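A Robot That Helps With the Laundry
By Primo Ferri
April

Folding a towel is easy for you. You have done it many times, and your hands know what to do. For a robot it is one of the hardest jobs in the house.

Think about a toy block. It has the same shape every time you pick it up. A robot can learn that shape and grab the block again and again. A towel is different. Drop it and it lands in a new shape. Pull on one corner and the rest moves too. Engineers call things like towels, shirts and socks "soft objects."

A company called Vukine makes a home robot named Serra that is built to handle soft objects. Serra has an arm, and at the end of the arm is a gripper. The gripper has 2 fingers that open and close, a bit like kitchen tongs. Close to the fingers is a small camera, so the robot gets a close look at whatever it is about to pick up.
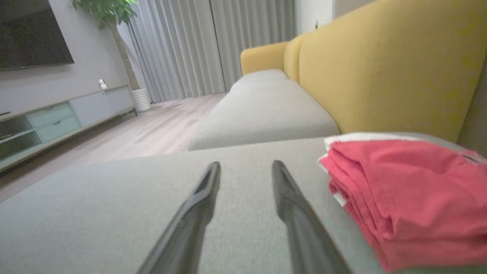 Before Serra picks something up, it has to work out a few things. Where does the cloth stop and the sofa start? Is that line an edge, or is it only a wrinkle? If the fingers close on a wrinkle, they may lift three shirts at once. If they close too low, they may pinch the cushion.

Color helps. Red cloth on a gray seat is easier to find than gray cloth on a gray seat. Shadows help too, because a fold often has a dark line under it.

Serra learns by practice. Roald Nygård, an engineer at Vukine, told me that his team guided the arm by hand through 695 practice pickups before letting it try alone. The robot's computer looked for patterns in what the camera saw and how the fingers moved.

I tried Serra for a week. It is slow. Moving one pile of clothes from the sofa to a basket took it about 112 seconds — I can do it in five. It was good with towels and bad with socks, which it kept dropping. It also can't climb stairs, so somebody has to carry the laundry to the floor where the robot is.

Serra comes with a charging stand and a red stop button. Press the button and the arm stops moving. Keep your fingers away from the gripper while it works, and have a grown-up in the room.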